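# Ticket: red piece won't sit flat in the clear tray (play kitchen, Stistis room)

Opened 21/12/2019, status: open, sort of
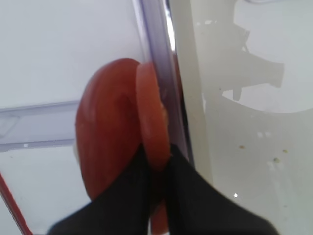 Fionnuala Keogh

Okay, so I know this is a silly thing to open a ticket for right before the break, but it has eaten two of my lunch hours and I'd like somebody else to look at it with fresh eyes!

The trouble is the red-orange piece, the shiny round one with the flatter disc against its side. I've been calling it the tomato and Kevin calls it the pepper, so if you search the old tickets try both. It's supposed to live in the clear plastic tray with the rest of the pretend food, and every time I put it away the disc ends up leaning on the tall side wall and the lid won't close. Not by much, maybe the thickness of a coin, but the lid pops up at one corner and then the trays above it won't stack.

What I've tried so far:

- **Turned it around, disc toward the middle.** The lid closed! Then I slid the tray back on the shelf and heard it roll, and up came the corner again.
- **Laid it on its round side.** Same thing, only faster.
- **Folded paper towel underneath.** This worked all morning. Then the kids found the paper towel and it became lettuce.
- **Swapped in the spare lid from the Drakow set.** Wrong size. I don't know why we still have that lid, can we please throw it out?
- **Washed the tray.** I thought there might be old sticker glue on the wall grabbing the disc (there was a bit, low down). Warm water and dish soap got it off but made no difference to the fit.

I also checked the packing sheet that came with the Kavanagh order, and it says the food goes in the "deep tray." We have two trays that could be called deep, depending on how generous you feel. The one I've been using is labeled in my own handwriting, so this may well be my fault from September.

**Update, after lunch**

Yae Yokoyama came by and asked whether the disc is meant to come off. Good question! I gave it a gentle tug and it didn't budge, and I stopped there. If it's a slice that pulls away from the rest then it would all lie flat and I've been wrestling with this for nothing. If it isn't, I'd be the person who broke the tomato. Does anyone still have the little leaflet? It was in the drawer with the batteries last time I saw it.

**Update, later**

Leaflet found, thanks Oranuch! It covers the pans and the toaster and says nothing at all about vegetables. There's a phone number on the back for spare parts but the minimum order is 50 dollars, and I'm not spending that on one tray.

Tried the other deep tray. The piece goes in fine and the lid shuts, but now the bread doesn't fit, so something has to move whichever way we go. For tonight I've put the tomato/pepper in the Hilton basket with the cups and left a sticky note on the shelf.

**Where I need help**

1. Kevin, did you ever see this piece in two parts? You unpacked the box.
2. Fiachra, could you measure the inside height of both trays when you're next in with the good ruler? Mine starts 5 millimeters late and I don't trust it.
3. Whoever closes up, please don't press the lid down to make it click. One of the tabs is looking white where it bends and I don't want to lose it.

I'm leaving this open until we're back. If the bread turns up in the cup basket too, that was me as well.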